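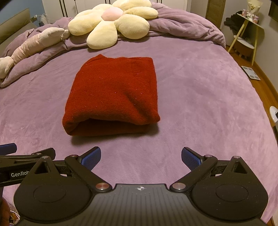
A folded dark red fleece on a lavender-purple plush blanket.

Grellthorpe fleece and blanket drive opens for the winter

1/8/21

GRELLTHORPE - Residents with spare fleece jackets, pullovers and blankets can drop them off at the Havlíček building on Mill Street starting Monday. The collection runs for two weeks and is open to anyone in town.

Organizer Vendula Šindelář said the drive took in 394 pieces last winter, most of them adult sizes. Children's fleece ran out within days, and she hopes to see more of it this year.

"We can always use the small sizes," Šindelář said. "If your kids grew over the summer, go through that drawer."

Items should be washed, dried and folded before they are brought in. Fleece should be folded in thirds, with the sleeves tucked inside, so that the bundles stack on the shelves. Blankets of any size are accepted, including plush and knitted ones. Pillows, comforters and electric blankets are not.

Sanne Visser, who is in charge of sorting, asked people to leave fabric softener out of the wash. It flattens the pile on fleece, she said, and some of the people who receive the clothing are sensitive to the scent. Zippers should be closed and pockets emptied. Last year's bags turned up house keys, a library card and roughly 50 dollars in coins, all but the coins returned to their owners.

Drop-off hours are 9 a.m. to 1 p.m. on weekdays. Bags should weigh no more than 30 pounds. Larger loads can be left at the side door on Kondis Lane, where there is a ramp.

Clothing will be handed out at the Trerilar hall once sorting is finished. No registration is needed, and families may take as many pieces as they can use. Anything left over goes into storage until September, when the hall holds its back-to-school clothing day.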